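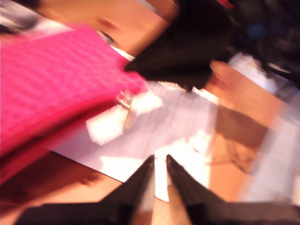

Hi all, and thanks again for the March installment! You asked for something short on how the pouch project is going, so I'll try to keep it to a page (I never manage it).

The big news is that all 552 zippered pouches for the Goltcombe schools are now in the building. The pink ones came first, from Szűcs, and they're cheerful enough that I've stopped worrying about kids losing them in the bottom of a backpack. I did ask for plain fabric and got dots, but everyone who has handled one likes the dots better, me included, so I let it go.

Filling them is slower. We've finished 87, which is behind where I told you we'd be. Most of the holdup is paper: every pouch gets a printed sheet tucked inside, and the first batch from Dulla was folded a finger's width too long, so the zipper kept catching on the corner. We refolded a stack by hand over two long evenings with a lot of tea. The new batch is cut smaller and goes in fine.
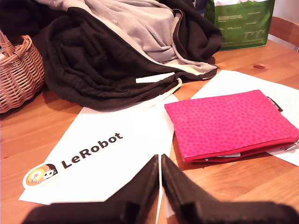 A pink pouch and paper sheets on the sorting table.

We do the sorting on the big wood table now, and it's made a real difference to my back. Pouch on one side, paper on the other, and you can slide things across without getting up. 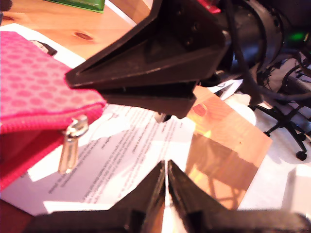

Zippers are the other thing I check. I open and close each one twice before it goes in the box, and the sticky ones go back to Szűcs, who have been very good about swapping them.

Money: of the $1000 for materials we still have a little left, and the $1000 for delivery hasn't been touched. Stisitov has offered us their van for the first run, so I'd love to move part of the delivery money over to printing if you're okay with that. Could you let me know before I reorder paper?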